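Retamal hand-held gripper kit – worth it for cloth work?
Trutico forum > Grippers and end effectors

plinth_832
Posted 13th May
Considering the Retamal kit for recording garment folding. Plolinia lists the pair at 500 with pads. Does anyone use it on fabric daily?

torque_lag
Have had 2 since October. The linkage is stiff and the pads grip cotton well. My complaint is the view from the tool camera: the housings and base plate take up a lot of it. Typical working view:

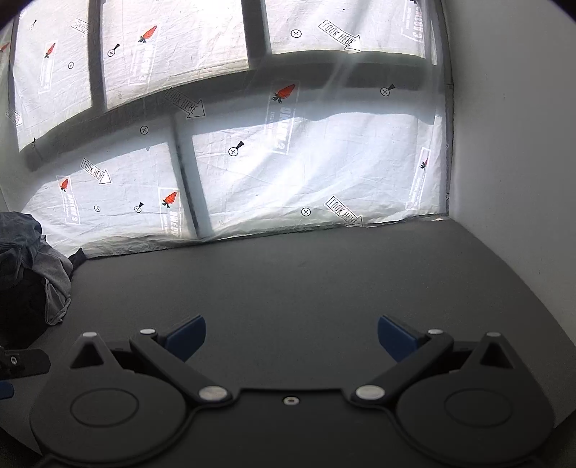 Fingers open, clothes heap to the left, printed sheet behind.

The sheet is backlit, so the upper part is nearly blown out while the black cloth in the heap sits in deep shadow.

Clollska_user
Disagree on the view. You need both fingertips visible for cloth, and they are. The exposure is a lighting fault – block the light behind the sheet and test again.

torque_lag
Fair on the lighting. I still want a slimmer base plate.

plinth_832
Are the pads replaceable?

torque_lag
Yes, 134 for a set. Steep for what they are.

Clollska_user
Steep, agreed. Mine have lasted, though I only handle towels.

plinth_832
Thanks. Will order one and try it on shirts first.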